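La norma que nadie lee dos veces

Reportaje

El documento tiene 151 páginas y Dilek Değirmenci lo lleva en la mochila, impreso, con los bordes doblados. Es la guía interna de buenas prácticas de Clellard para células con dos brazos que comparten mesa. «Lo firmamos todos en diciembre», cuenta. «Pregunte usted cuántos pasaron del capítulo 3.» Yo pregunté. Me contestaron con evasivas, y una persona me respondió que había un resumen.

El resumen ocupa una cara. Dice que el espacio común debe estar definido, que toda entrega de una pieza entre brazos ha de tener un responsable y que las desviaciones se anotan. Suena bien, y no obliga a casi nada. ¿Definido por quién? ¿Anotadas dónde? En Clalano, la consultora que redactó el texto, Efa Craddock defiende la vaguedad con un argumento que he oído en otros sectores: una norma demasiado concreta caduca enseguida. Puede ser. También es cierto que una norma vaga no caduca nunca, y eso debería inquietar a quien la paga.

El caso que más se discute es el traspaso, el momento en que una pinza suelta y otra agarra. La guía le dedica 3 párrafos. El primero pide que la segunda pinza no se cierre hasta confirmar la posición de la pieza. El segundo pide que la primera no abra hasta confirmar el agarre. El tercero admite excepciones «justificadas por el proceso», y por esa puerta cabe un camión.

Ayten Türkmen, que audita instalaciones pequeñas, ha revisado unos 50 expedientes con esa cláusula invocada. Le pedí que me enseñara una justificación que la hubiera convencido y tardó bastante en encontrarla. La mayoría repetía la frase de la propia guía, cambiando el orden de las palabras.

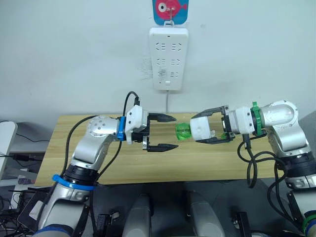
Hay además un asunto menos vistoso que a mí me parece más serio, el del cableado. La guía manda fijar los cables del brazo «de forma que no interfieran con el movimiento», y vuelve a dejar el criterio al instalador. Graça Teixeira montó células durante años antes de pasarse a la formación, y se ríe cuando le leo el párrafo. Un cable se fija para la postura en la que está el brazo el día de la puesta en marcha, dice, y luego alguien cambia la tarea. El bucle que sobraba empieza a faltar, o al revés. Ella exigiría una prueba a recorrido completo después de cada cambio de programa, con firma. En Clellard me dijeron que eso encarecería los ensayos. No me dieron la cifra.

Tampoco convence el sistema de colores. El anexo recomienda identificar cada brazo con un color propio para que el operario sepa cuál está parando. Buena idea, muy barata. Lo que el anexo no aclara es si el mismo color debe aparecer en el mando, en el registro de incidencias y en la pantalla, y sin esa correspondencia la banda de color es decoración. Awuor Were coordinó la prueba piloto de Pravska y recuerda una mañana entera perdida porque el registro hablaba de «brazo A» y en el taller todos decían «el azul».

De Pravska salió, por cierto, el dato que Clalano cita en cada presentación: 851 traspasos seguidos sin incidencia. Pedí la definición de incidencia. Según el protocolo que me enviaron, una pieza que resbala y se recoloca a mano no cuenta si el ciclo se reanuda. Con esa regla yo también firmo un buen resultado.

El centro de Abu Hammour ha optado por otra vía. Ha tirado el resumen, conserva la guía completa y le ha añadido una hoja propia con preguntas de respuesta obligatoria: quién autorizó la excepción, hasta qué fecha vale y qué pieza se usó en la prueba. Değirmenci la considera tosca. Türkmen querría verla en todas partes. A Craddock le pregunté si Clalano piensa incorporarla a la próxima revisión, y me respondió que las aportaciones de los usuarios se estudian siempre con interés. La revisión no tiene fecha.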